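The Bristitix Cup

Fikach was our robot, and by the club final I was talking to it like a dog. Bukola Ekpo wrote the grip code, I did everything else (mostly worrying!), and we had 210 seconds to serve one drink. 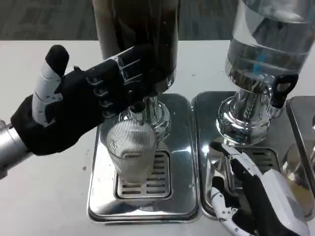 "Easy, mate," I told it. Team Pevosus had already scored 100, the show-offs, and I'd eaten 6 biscuits out of pure nerves.

"Stop whispering to it," said Bukola. "It can't hear you." She was whispering too.
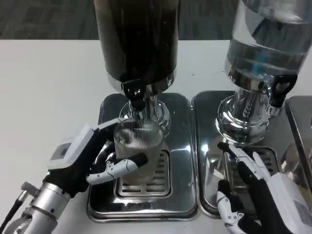 2 min read

I wanted the water. Easier to mop up. Bukola wanted the dark stuff — her favourite colour, she reckoned, was whatever the judges could see from the back row.

"Ready?" she said.

I thought about our four busted practice glasses, shut one eye and told her to go.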